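News > Home Video > Interviews

Home | Reviews | Release Dates | Interviews | Contact

Print this page | E-mail this page

The long version of "Apaza" comes to disc, and the man who waited for it

June 2023

When Gholamreza Mousavi talks about the thriller "Apaza," he holds the prototype of the disc case in his hand and turns it over many times. He is not yet satisfied with the spine. "The letters are too near to the top," he says. "When it stands on a shelf between other films, the eye will go past it. I asked them to move the title down and they moved it, but only a very little."

Mousavi runs the small label Vimum, which puts older and forgotten crime films on Blu-ray. "Apaza" will be its largest release until now, a two-disc set with the theatrical version on the first disc and the director's own version, with a running time of 145 minutes, on the second. That longer version was never sold in any shop. It was shown one time at a festival and afterward it went into storage, where the label searched for it.

I met him in the office of Vimum, which is above a store for bicycle parts. He had made tea before I came and he apologized for the noise from the stairs. He speaks slowly and corrects himself often, and sometimes he went back to a question I had asked much earlier in order to give it a better answer.

For readers who do not know the film, it is a quiet and rather hard story. Apaza is the family name of a night driver who carries fish from the coast to the markets in the mountains. One night he finds that there is something else in his truck under the ice, and the men who put it there know where his daughter goes to school. The director, Nilton Inga, made it with little money and with many scenes inside the cabin of the truck. The theatrical version is quick and violent. The longer one, Mousavi tells me, is almost a different film.

"In the short version he is a hero by the end of the first part," he says. "He takes the iron bar from behind the seat and you know already that he will win. In the long version he is afraid for a very long time. He makes wrong decisions. There is a scene where he stops at a restaurant and only eats soup, and he cannot decide if he should make a telephone call. It is five minutes, maybe more. The first distributor hated this soup."

The first distributor was Jornix, a company that does not exist anymore. It bought the film when it was finished and asked for a shorter one. Inga cut it himself, because he was afraid that otherwise someone else would do it. Mousavi does not want to speak badly of the people at Jornix. "They had to sell it to theaters, and the theaters wanted to have one more showing in the evening," he says. "I can understand it. I would have asked him to keep the soup, but I was not there."

What came after was less easy to understand. When Jornix closed, its materials were divided among several storage places, and the lists which went with them were not correct. Vimum bought the rights in February of the year before last, and for many months it had the right to publish a film of which it could find only one half. The reels for the theatrical version were complete. From the long version there was the sound, and a box with the right label and with the wrong film in it.

"It was a comedy about a wedding," Mousavi says. "I watched all of it, to be sure. It was not a bad comedy."

The missing reels were found at last under the title that the film had during the shooting, "Ice Road South." Inga had mentioned this title in a letter, almost by accident, when he was complaining about a poster. Mousavi read the letter again in the evening and wrote to the storage the same night. The answer came after two weeks, and it was only one line long. He has printed it and put it on the wall behind his desk, next to the calendar.

The work on the picture was done at Stitutden, a laboratory which has done the last four releases of the label. I asked Mousavi what was the most difficult part, and I had expected that he would speak about scratches or about missing frames. He spoke about the color of the night.

"Most of this film is dark, and on the old DVD the dark was gray," he explains. "So people who know the film from the DVD believe that it is a gray film. The first test from Stitutden was very black, very beautiful, and I could not see the hand of the actor when he opens the door of the truck. But this hand is important, he has a ring, and later he does not have it. We sent it back. Then it was too blue. Then Nilton looked at it, and he said that the light on the road in those days was more like old butter. So they made it like old butter."

Inga took part in the work from a distance. He does not travel much now, and he answered the questions of the laboratory by telephone and in long messages that he spoke into his phone while walking. Some of these messages will be heard on the second disc, with his permission, over photographs from the shooting. I spoke with him for a short time as well. The connection was poor and he laughed a lot.

"I had not seen the long film since the festival," Inga told me. "I remembered that it was better than it is! No, please write that I am happy. There are two scenes I would take out today. But Gholamreza said it is not allowed for me to make it shorter a second time, and I think he is right with this."

I asked him which scenes he meant. He did not want to say, because he thinks that people will then wait for them with a bad feeling. He said only that one of them has a dog in it.

About the actors he was more open. The man who plays the driver had worked before mainly on the stage, and in the first days he spoke too loudly for the small cabin. Inga let him drive the real truck at night without the camera, with a load of real fish, until he stopped acting the tiredness. "After that he spoke like a person who has to be up at three," Inga said. "He also smelled like it. The woman who played his sister asked for the window to be open in every scene, and if you look, it is open."

The extras on the set are not many, but they were chosen with care. There is a new commentary track by Inga on the theatrical version, and none on the long one, which was his wish. There is a conversation with the editor, a trailer in which some shots appear that are in neither version, and a booklet with an essay and with pages from the shooting script. The deleted telephone call, which existed only as sound, is presented with the storyboard drawings. English subtitles have been made new for both versions. Mousavi says that the old ones translated all the insults with the same word.

"There are very good insults in this film," he says. "The market women have the best. We paid the translator extra for the market women."

The first part of the edition will be 200 numbered copies in a hard slipcase with the original festival poster, the one Inga was complaining about. He still does not like it, but he agreed when he heard that it would be only on the slipcase. The regular edition follows in a normal case with a new painting on the cover. The content of the discs is the same in both. A DVD is planned too, with the theatrical version only, and I asked if this is not a pity.

Mousavi took a moment with this. "It is a pity, yes," he said. "But the DVD is bought by people who want to see the story again, maybe with the family. They saw it in the theater or on television. If I give them the long one and they fall asleep in the soup, they will be angry with Nilton and also with me. The others will find the Blu-ray. I know these people, they write to me if the menu is slow."

The menu, in fact, was one of the matters which still had to be decided when I visited. In the test version there is a loop of the truck driving through fog, with music, and the music starts again after a short time with a small click. Mousavi played it for me on the television in the corner of the office until I heard the click too. After that it was not possible for me to hear anything else. He has asked Stitutden to repair it, and if it cannot be repaired the menu will be silent.

He is careful when the talk comes to money. The label lives from one release to the next, and "Apaza" was more expensive than planned, mainly because of the months of searching. He would like to release Inga's second film also, a story about a ferry, but the rights are with three different owners and one of them does not answer letters. "He is alive, I know it," Mousavi says. "He signs for the letters. He only does not answer."

Before I left I wanted to know how he himself had seen the film for the first time. He was a student, he said, and he rented it with a friend because the cover showed a truck, and the friend liked trucks. The tape was worn and the ending was missing. They talked the whole night about how it could end, and when he saw the true ending some years later he was a little disappointed, since his own had been more happy.

"I told this to Nilton," he says, and he puts the case back in its place next to the telephone. "He asked me to tell him my ending. He listened to everything and then he said, no, no, the daughter would never do this."

"Apaza" will be released by Vimum on Blu-ray and DVD in the autumn. The exact day will be given when the final discs have been approved.

Print this page | E-mail this page
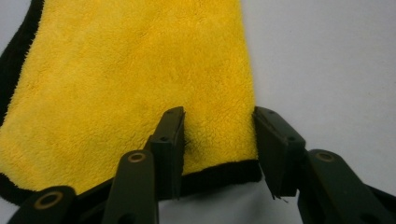 Yellow microfiber towel with black edging.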